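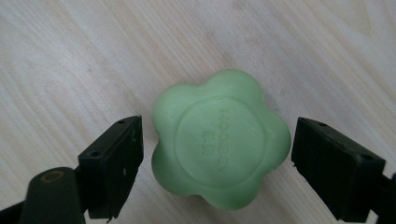 Why does soap need a dish?

Soap soaks up water. If it sits in a puddle it turns soft and gooey, and a dish with holes lets the water drip away so the bar can dry out.

Soap is amazing stuff! Every tiny bit of it has two ends. One end loves water, and the other end loves oil and grease. When you rub your hands together, the oil-loving ends grab the grime and the water-loving ends hang on to the water — and whoosh, it all rinses down the drain.

But here's the tricky part. Soap can't tell when you've finished washing! Leave it in a puddle and the bottom keeps right on melting into slime. A good dish keeps the bar up high, with air moving underneath.
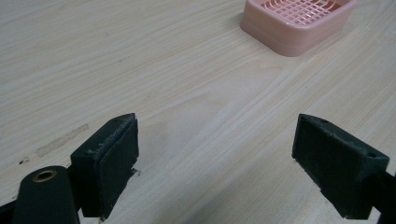 A pink soap dish with a grid of little square openings.

Look at all those gaps! Water can slip through them, and the bar stays up on top.

Try it yourself! Ask a grown-up for 2 small pieces of the same soap. Wet them both. Put one on a flat plate with a spoonful of water, and the other on a dish with holes. Check them at bedtime, then again in the morning. Which one feels squishier? Stepan Semeniuk, age 11, tried this at home and wrote to us: "The plate one was like pudding!"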